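The Case for Leaving the Lights On at Grarkdale Market Hall

The proposal before the Grarkdale town council would close the covered market hall at 6 p.m. on weekdays, beginning in November. The stated purpose is to save money on lighting and heating during the darker months. The Grarkdale Traders' Association has read the proposal with care and has met with council officers on two occasions. We recognize the pressure on the town budget. We nonetheless ask the council to reject the measure and wish to set out our reasons in public.

The hall was built to be used after work. Its original charter provided for trading until 9 p.m., and for most of its life the evening hours were the busiest of the day. Many residents of Grarkdale now work in Osetlow and return on the 5:40 train. Under the proposal they would reach the hall as the doors were being locked. A market that residents with ordinary jobs cannot visit will lose those residents, and it will lose them to the retail park on the bypass, where the stores remain open until ten.

The council's paper states that the evening hours account for a small share of total visits. We do not dispute the survey, but we question the way it was carried out. Visitors were counted at the north entrance only, and on a Tuesday, when the fish counter and both bakeries are closed. Our own members keep sales records, and 41 of them agreed to share those records with us. For these stalls the hours after 6 p.m. bring in more than the entire morning. Several members have told us plainly that they could not renew their leases without that trade.

There is also the matter of who else uses the building. The adult reading class meets in the east bay. The blood pressure clinic sets up beside the flower stall every second week. Older residents come in simply to sit down somewhere warm, and they are welcome whether they buy anything or not. None of these uses appears in the council's figures, and no other place has been offered for them. A building of this kind has a value that does not pass through a cash register, and a public body should be the first to say so.

On the question of cost, the paper is thin. It gives a single figure for the hall's annual energy bill and does not separate lighting from heating, or day from evening. The heating system was installed when the Yordanov mill still supplied steam to that side of town, and it has been adapted more than once since then. It runs on one control for the whole building. Closing at six would therefore save less than the paper suggests, as the boiler must be kept going overnight to protect the pipes in any case. A contractor, Trondix, advised the council two years ago that dividing the system into zones would reduce consumption by up to 10 percent. That advice has not been acted upon and is not mentioned in the current proposal.

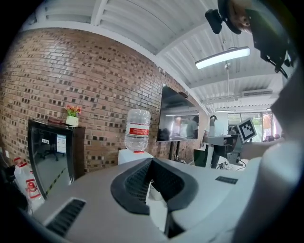 We would ask the council to begin there. Zoned heating would allow the upper gallery, which is seldom used after dark, to be shut off while the main floor stayed open. The work could be carried out in stages over a single summer. The Association is prepared to contribute to the cost through a modest increase in stall fees, and our members voted in favor of that increase at the last general meeting.

We would further ask that no decision be taken until a proper count of visitors has been made at every entrance and across a full week. A petition opposing early closure has gathered 1312 signatures, well above the 1000 required to bring the matter before a full session. The residents who signed are entitled to expect that their views will be weighed against sound information.

It has been said in the council chamber that trading habits have changed and that the hall must change with them. We agree with the first part of that statement. Habits have moved later into the day, and nearly every private retailer in the district has extended its hours accordingly. It would be strange for the town to respond by shortening the hours of the one market it owns.

Members of the public may submit written comments at the information desk in the town hall or at any stall displaying the Association's green notice. Comments should include a name and street address, and should refer to the item as "Market Hall, winter hours." Those wishing to speak at the session must register with the clerk beforehand.

Grarkdale Traders' Association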